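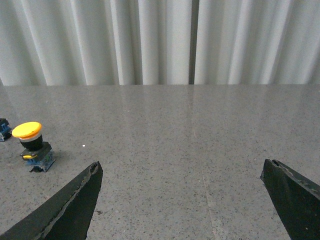 Bromau, July

So this is my write-up for the summer shop project, and I'm going to start with the button, because the button ate most of my month. My project was a stop control for the little conveyor in the Ondieki workshop. On paper it's simple! You hit the big yellow-orange mushroom head, the circuit opens, the belt stops. I figured I'd be done in a week and spend the rest of the time on the enclosure (ha).

The first thing I learned is that the cap is the easy part. Under it there's a black collar, and under that sits the contact block, stacked up in modules with small terminal screws down in the gaps. I had only ever wired switches with two legs and a solder blob, so I spent a whole afternoon with the button standing on the speckled counter, just working out which terminal was which. Areeba Naqvi, my project partner, drew the whole thing out on the back of a parts list and we used her drawing from then on. It's in the appendix, coffee ring and all.

For the tests we pressed the button 300 times by hand, in sets of 15, with a meter on the contacts. We took turns and my palm was sore by the end. The contacts opened every time. Then we hooked it up to the belt and did another 408 presses over several mornings, and there we did get trouble: at press 623, counting both rounds, the belt kept running. I was sure the button had died. Areeba wiggled the wires and found one loose under its screw, my wire of course. We tightened it, started the belt round over from zero and got through it clean.

Things I'd change: ferrules on every wire end, labels before wiring, and a deeper box. The Plalero box we bought closes over the block but pinches the cable, so for now the lid is off and the belt stays unplugged when we leave.

Budget and wiring table are on the next page.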